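2018-05-13

Stulstead cemetery to open new section in June

Stulstead's town cemetery will open a new section for cremated remains in June, with room for 200 plots along the north wall. The Grulstead road gate will stay closed to cars for six days while the last of the paving goes in - visitors on foot can still use it. 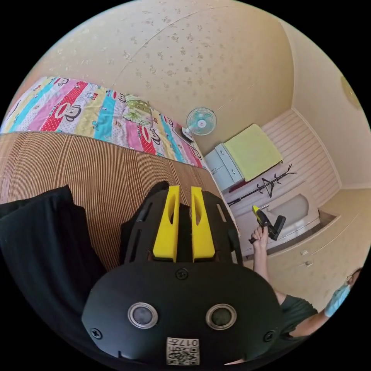
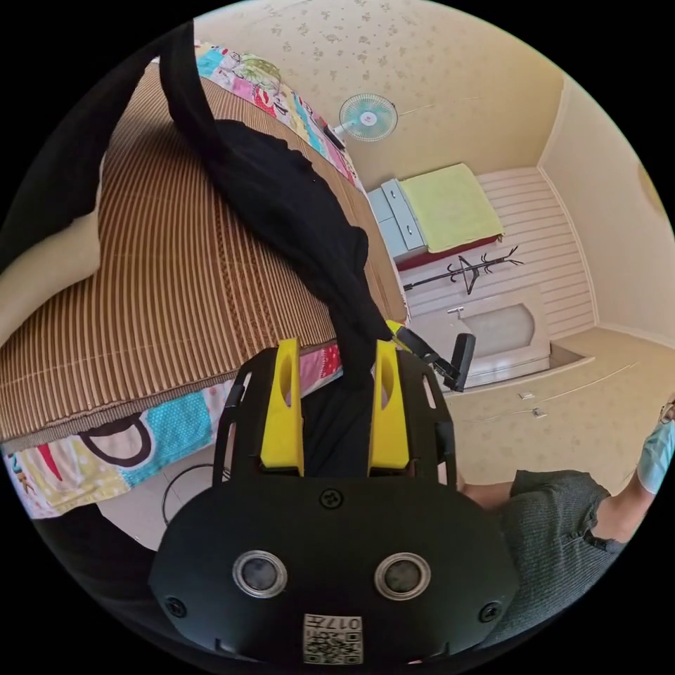
Dirkura Memorials, which holds the contract for the stonework, will also reset 16 older headstones that have been leaning since the winter. Families with graves in those rows have been sent letters.

The town set aside $2,000 for new benches near the Tsang chapel. Plot prices are the same as last year. Forms are at the cemetery office and the town hall front desk.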